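May 23, 2008

So I finally gave in and put the cat tablecloth on the everyday table. It has been folded up in the hall closet since March, when I got it home from Pancombe (I went in for light bulbs, came out with cats) and then decided it was too nice to eat on. Which is silly, I know. I have a whole shelf of things too nice to use, and my sister Kelly Magalhães has been telling me for years that I'm saving them for a queen who is never going to stop by.

It's a white cloth with navy cats in rows, and if you get up close no two neighbors are filled in the same way. There's a checkered one, one with polka dots, one all done in flowers, one with waves, and one drawn completely in curls like somebody was doodling on the phone. A few of them have the character for "cat" right on their heads, 猫. There is also 熊 on one of them, and I had to ask about that. My friend Cauã Seixas took two years of Japanese in college and he says it means bear! So there's a bear in with the cats. I had been calling him a cat for two months and he never said a word.

The edge is what sold me, though. It has a cream trim, kind of lacy with little openings in it, and it takes the cartoon thing down a notch so it doesn't look like it belongs at a kid's birthday party. I paid $16 for it, marked down, and the lady at the register said they'd only had a few come in and they went fast.

Now the fruit. I have been trying to keep fruit out on the table because if it goes in the fridge drawer it might as well go to the moon. I buy it, I tuck it away, and a week and a half later I find a soft pear and feel terrible. Out on the table everybody eats it. Wellington Falcão from next door eats it, and he only comes in to borrow the ladder.

I went back and forth on what to put it in. The old wooden salad bowl was my first try and it was much too heavy looking, like a big brown hole in the middle of the cats. Then I tried the white enamel colander, and that was cute for a day, but white on white sort of vanished. What won was my green glass dish, the one with the wavy edge that was my aunt's. I love green with navy. And because you can see through the glass a bit, the cats show underneath, all dark and blurry, and I get a kick out of that every single morning when I'm waiting on the coffee.

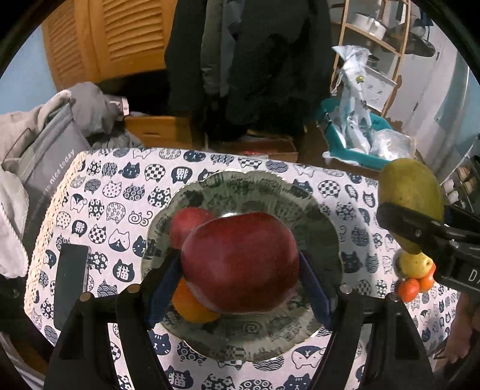 Can you wash a cloth with lace trim in the machine?

I wash mine on cold, on the gentle cycle, inside a zippered mesh bag or an old pillowcase tied shut, and I hang it over the shower rod to dry. The dryer is hard on the trim. If it comes out rumpled, iron it from the back while it's still a little damp, and go easy along the edge.

I got asked that one at work, by the way, by Anselmo Bezerra, who has inherited a stack of his grandmother's linens and is scared to death of all of them. Anselmo, they've survived worse than you. Just don't bleach the trim, or you'll have white where you used to have cream and you can't get it back.

Okay, back to arranging, which I am a little embarrassed to admit took up most of a Sunday afternoon. I started out with a big pile, because in magazines it's always a big pile, and the pile kept sliding. Round fruit in a shallow dish wants to go for a walk. I lost an orange under the stove that day and had to fish it out with a yardstick. A small bunch works much better. I put the biggest pieces in first and then let the smaller ones settle in the gaps, and I try not to put two of the same color side by side. Red next to yellow, orange somewhere up front where it can show off. I like orange best against the green – it just about glows.

Stems are a thing too. Turn them different ways. If they all point up it looks like a row of candles.

A few people have told me I should keep the bananas separate, and they're right, I do. The bananas live on a hook by the toaster (a Rikden hook, the stick-on kind, and so far it has held). I also wipe everything with a towel before it goes in the dish, partly for the shine and partly because I can't stand those little stickers. I used to leave them on. Then I found eleven of them stuck to the underside of the table and had a talk with a certain nephew.

One more small thing, on placement. I had the dish smack in the center of the table at first, and it looked fine, but we kept having to move it to eat or to open the newspaper, and every time it got moved there was a chance of scraping or chipping. So I scooted it over to the left, nearer the lace side. That leaves a good open stretch of cats for plates, mail, elbows, whatever. My phone always ends up over by the dish too, and I've quit fighting it. At least I know where it is.
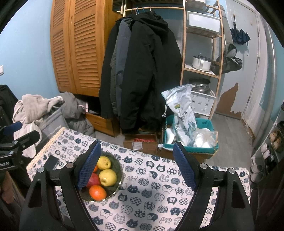 Fruit in the green glass, with the cats looking on.

I did look at buying a clear plastic cover to go over the cloth. Kudness has one by the yard and it would certainly save me some laundry. But I unrolled a bit of it in the store and it had that shower curtain smell, and I thought, what's the point of having a nice cloth if your wrists stick to it? So we'll just be careful, and when we aren't careful I'll wash it. Cleiton Peixoto had us over last week and he had beets on a white cloth without blinking, so I'm trying to be more like Cleiton.

I've got enough leftover blue yarn to try some plain coasters in the same navy, and if those turn out I'll put them up next week. I'm also on the lookout for napkins. Plain ones, I think, probably cream to go with the trim, since there's already plenty going on with all those whiskers. If you've seen some good thick cotton ones that don't cost the earth, leave me a note! The ones at Naylor were so thin I could read the price tag through them.

Oh, and I named the bear. He's Gus. He sits up at the far end and I've started setting my cup down next to him.

Contact | Copyright 2008, all rights reserved | Back to top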